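The Night Shift at Wovell

The alarm came in at ten to four in the morning, and I want to say right away that I was thrilled. I know how that sounds. But I had been at the Wovell station for all of two months, I had been to one flooded basement and a great many smoke detectors with dying batteries, and when the bell went and the dispatcher said "structure fire, old mill, Bratis Street," I was down the stairs before I had my second boot on.

The mill! I had walked past it every day as a kid. Four floors of brick and tall windows, right on the river, with MÄGI painted down the side in letters the height of a bus. They used to make felt there, then buttons, then nothing at all, and then the town rented it out room by room to anyone who could pay for the heat. There was a choir on the second floor. There was a man who fixed accordions. On the first floor was the bakery, and if you grew up in Wovell you know the bakery, so I don't need to go on about the cardamom rolls (I could, though).
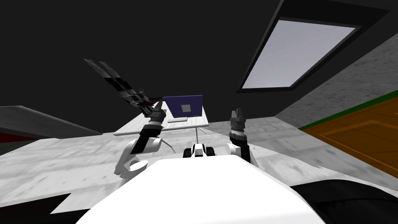 Two arms reaching forward.

We could see the glow from the bridge. My captain, who talks about as much as a fence post, said "Loading dock," and that was the whole briefing. She was right, of course. Somebody had stacked old flour pallets and cardboard against the back wall, and the stack was burning like it had been waiting all its life to do it. The flames had already gone up past the first row of windows. The paint was coming off the M in long curls.

What I remember best is the noise. I had trained with fire, I had crawled through it in the burn building out at Murimton with an instructor yelling in my ear, but I had never heard a big one outdoors, with wind behind it. It snaps and it roars and underneath there is this low steady breathing. I loved it and I was scared of it, and then the line went stiff in my hands and there was no more time for either one.

We hit the dock first. The engine from Murimton came over the hill behind us and took the river side, and between the two of us we had water on both corners in what felt like a second and was probably several minutes. My captain sent a pair of us inside to check the ceilings on the first floor, and I was one of the pair.

It was so dark in there. And so quiet, after the dock! The brick is thick enough that the fire could have been in another town. We went room to room with the lights on our helmets swinging over the ovens, the flour bins, the long table where they roll the dough. Smoke hung along the top of the back wall, thin as a scarf. I put the camera on the ceiling and it was cool. I put it on the next bay and it was cool. In the third bay there was a warm patch above the door, and I called it in with my voice cracking like a twelve-year-old's.

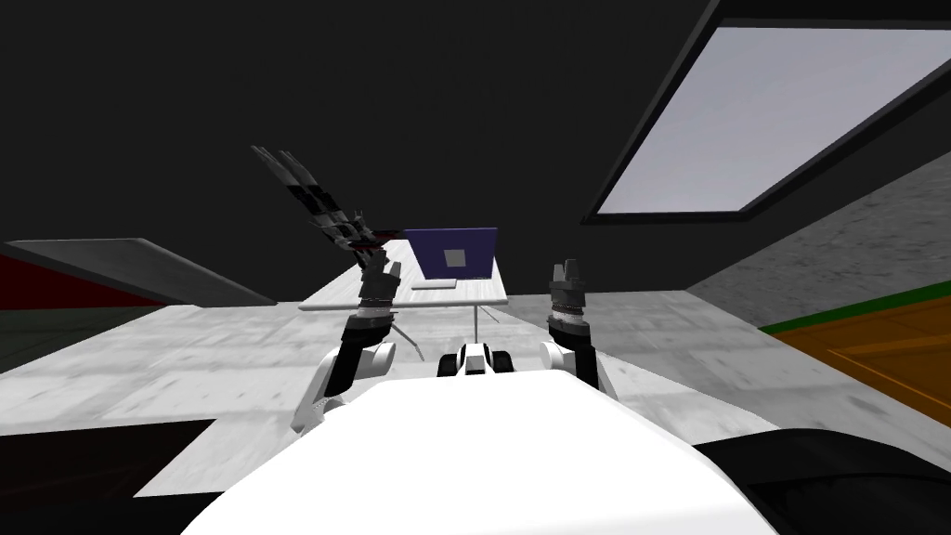
Did the fire get into the building?
It scorched one door frame and the plaster over it, and the crew inside opened the wall and put it out before it went any farther.

That was us, the crew inside. I swung the hook and my partner held the light, and about half the plaster came down on my head, and behind it was a line of orange no longer than my arm, just starting to think about the joists. One short burst from the hose and it was gone. I have never been so pleased with a hole in a wall.

When we came out the sky had turned gray over the river and half the street was standing on the sidewalk in coats and pajamas. The choir had turned up, or a good part of it. The accordion man was there with an accordion under each arm, which he must have carried from home, for who knows what reason. The baker stood a little apart with her apron already on. She had been on her way to work when she saw the smoke, and she had run the last 900 yards, and she was still holding her keys.

"The ovens?" she said.

"They're fine," I told her. "You've got a hole over the back door. That was me. Sorry!"

She looked at me for a while. I had plaster in my eyebrows. Then she asked how many of us there were, counting the Murimton people, and I said 20, and she nodded and went to talk to my captain, and I heard my captain say something that had at least two sentences in it.

They wouldn't let her in, naturally. The building had to be checked, the gas had to be checked, and the dock was a heap of black slats that needed turning over and soaking again and again. That part takes forever. We raked and sprayed until the sun was on the water, and my arms shook so badly I had to hold the rake against my hip.

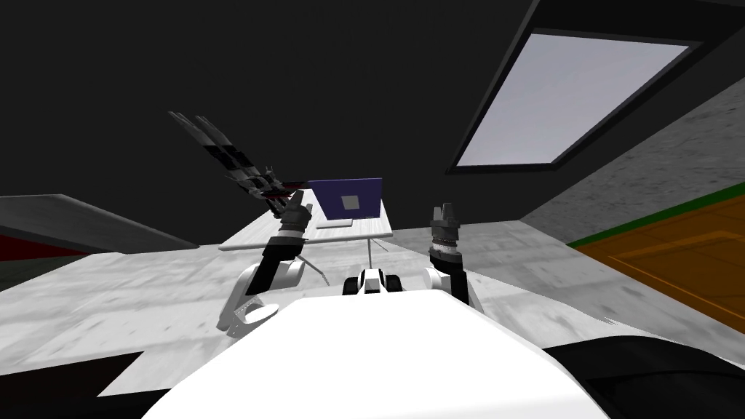 Arms up, close to the table.

It was September before the mill opened all the way again. The town put metal doors on the dock and a sign about where not to stack things. They repainted the M too, and it's brighter than the other letters, so from the bridge it now reads like somebody shouting the first sound of a name and then calming down.

On the first morning the bakery was back, a van pulled up at our station before the shift change. The baker got out, opened the rear doors and started handing trays to anybody who had hands. There were 144 rolls. I carried the first tray upstairs myself, and it was so warm I had to keep shifting my fingers along the edge. My captain took two, sat down on the bench by the lockers and ate them both without a word.

I had three - four, if you count the one I ate on the stairs.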